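Trorneck method

The Trorneck method is a way of collecting and dividing demonstrations for teaching robots to handle clothes. A person performs the work with hand-held grippers which have the same fingers as the robot, and a camera fixed on the gripper records each movement. The recordings are afterwards used to train a control policy. The method was developed at the Pattinasarany laboratory in Hullidwood and takes its name from the software in which the recordings are divided.

Background

Clothes are difficult objects for a robot. A cup keeps its form when it is lifted, but a jacket changes its form with every touch, and the same jacket can lie on a bed in a very large number of ways. Earlier work in Hullidwood used a robot arm guided from a distance by an operator. This gave exact data, but it was slow, and the arm could not be carried to ordinary homes. The laboratory then changed to hand-held grippers of the type Seltix, which can be used in any room where a person can stand or sit.

Padded clothes received special attention. The filling pushes back after each fold, so a fold that is correct at one moment can open again at the next. Metal snaps and long zippers are a second difficulty, for the reason that they shine under a lamp and their appearance changes much with the angle of the camera.

Procedure

The garment is spread on a bed, a sofa or a table, and the operator works with two grippers, one in each hand. No markers are put on the garment or in the room. The operator is asked to work at an even speed, to keep both grippers near the fabric, and not to touch the garment with the fingers of the hand. The furniture and the bedding stay as they are in the home, so that the policy learns to separate the garment from other textiles near it.

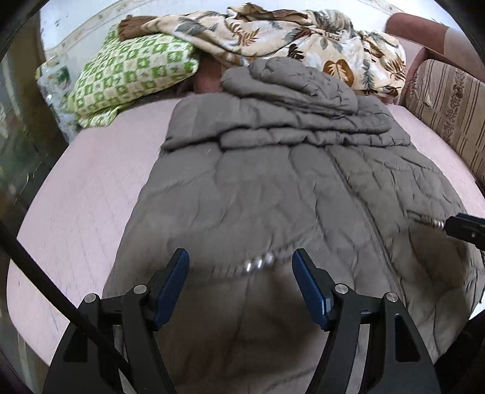
A reader of the project's public notes, Pattinasarany Forum user "mothball", objected that a bed is a bad place to begin, as the surface gives way under the gripper and the policy may learn to press too deep. The same reader proposed to record every garment first on a hard table and to use the bed only for testing. The laboratory answered that the table recordings had been tried in July and that the policies trained on them closed the fingers too high above soft surfaces. Both kinds of surface have been kept in the collection.

Each recording is divided in Trorneck into short parts called grasps. A grasp begins when the fingers start to close and ends when they are fully open again. Parts in which the garment slips out of the fingers are not thrown away. They receive a separate label, and the policy is trained to recognise this situation and to return to the last good position.

Results

The first published collection contains 1398 recordings of 123 garments. Of the recordings, 1050 were used for training and the others were kept for testing. Three policies were compared: one trained on complete recordings, one trained on grasps only, and one trained on grasps together with the slip label. The third policy folded shirts and thin trousers more reliably than the other two. On padded jackets the difference between the second and the third was small, and all three had trouble with hoods and thick collars, where many layers lie on top of each other.

Limitations

The wide lens bends straight lines near the border of the picture, and seams there can look curved when they are not. The correction in Trorneck removes a part of this effect but makes the outer area less sharp. The grippers do not measure force, so the policy must judge from the picture alone how firmly the fabric is held. It is also not known how well the results apply to grippers with wider or softer pads, as all recordings were made with the same type of finger.

See also

Seltix gripper
Deformable object manipulation
Learning from demonstration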